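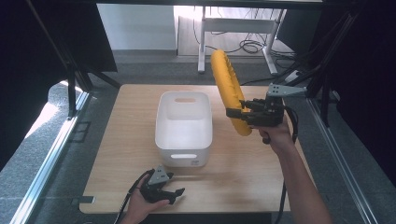 Jomar Padilla told me in my first week at the Plevham site that the gripper job would be easier on his back than packing and harder on his patience, and I've thought about that line a lot while writing this up.

Figure 2. A station at Plevham. The worker holds a gripper in each hand; the right one has the long yellow foam piece, next to the white bin.

4.2 What changed at the tables

Before Clellcombe started teaching robots to do the sorting, the people I talked to packed orders standing up, on their feet the whole shift. Now 6 of them, or six if my editor is reading, spend most of the day picking things up with hand-held grippers so a machine can learn from how they do it. I tried it myself for an afternoon and I was terrible! You stop feeling the object. Your fingers want to help and they can't (I kept wanting to drop the tool and just grab the thing).

The target is 300 good runs a shift, and the word "good" caused more arguments than the number did. Felicidad Estrella used to be the fastest packer on her line, and the reviewers kept sending her runs back for being too quick. She told me she felt like she was being asked to get worse at her job. Rodel Baluyot had the opposite reaction. He liked that somebody was finally watching how the work got done, and he started suggesting tasks of his own, two of which went on the schedule in December.

Pay came up in every interview. The hourly rate stayed the same after the move, but the old speed bonus went away, and the review score that replaced it was hard for people to read. Ramil Rivera showed me his and asked if I could explain it. I couldn't. I come back to the score in Section 5.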